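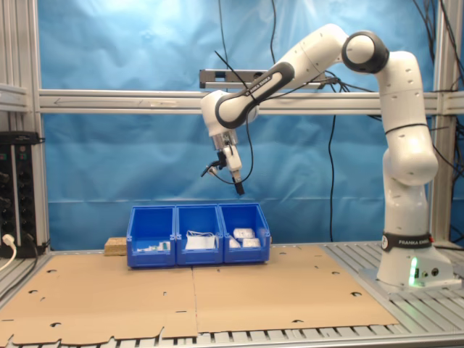
A robot arm over three bins of small packaged goods. Sorting work of this kind is where the machines are closest to being useful.

I spent 25 years running a stockroom, the last 9 of them at a fittings supplier called Tarnance, and in that time I was told by a lot of salesmen that a machine would soon be doing my job. I have since retired and no machine had any part in it. So I come to the question of robots and chores with some doubts, but I do read the papers and I have been to see a few of these arms at work. My view is that they can now do a small part of the job, and that the small part is being sold as the whole.

Take picking from open bins. A person reaches in, feels for the packet, pulls it free of its neighbours and has already looked at the next one. An arm has to find the packet, decide where to hold it, come down straight and close its fingers. With stiff boxes of one size it does this well. With soft packets, or anything with a loop or cord on it, I have watched an arm close on nothing, go back up and come down again in the same place. A new starter does that too, but only on the first morning.

The stockroom at Tarnance had 2,474 separate lines when I left. Perhaps a third came in rigid cartons. The rest came in bags, sleeves, rolls and twists of paper, and the suppliers changed the packaging whenever it suited them. A trade visitor from Vutonia, who make picking systems, asked me which lines never changed. I could think of 7. He wrote them down and seemed pleased, and I expect his machine would have handled those 7 very nicely.

Then there is the setting up. Every arm I have seen working properly had its bins in a fixed place and its lighting sorted out beforehand. That is fair enough in a factory, where you can bolt things down and leave them. It is a poor guide to a kitchen. My kitchen table has post on it, and on a Tuesday it has my wife's sewing on it as well. Dremau, the firm behind the household helper that was in all the adverts in May, show theirs clearing a table with four matching plates and nothing else. I would like to see it try ours.

I don't say this to run the engineers down. The arms are far better than they were. They used to need every movement set by hand, and now some of them learn from being shown, which I would have called nonsense when I started. They don't get a bad back either, and bending over low bins gave me one that I still have. If an arm took over the dull third of the picking, I would have been glad of it, provided the two people I worked with kept their hours.

What I object to is the timetable. Lema's brochure talks of homes and shops "freed from routine handling" within a couple of years. Routine is the wrong word for it. Folding a fitted sheet is routine to me and I have yet to see a machine do it without a long wait and a lump at one corner.

Any manager being offered one of these should ask to see it run for a full shift on their own stock, in the packaging it came in, with the salesman sitting down. Ask how often someone had to step in. And ask who that someone will be, as it will need to go on the wage bill.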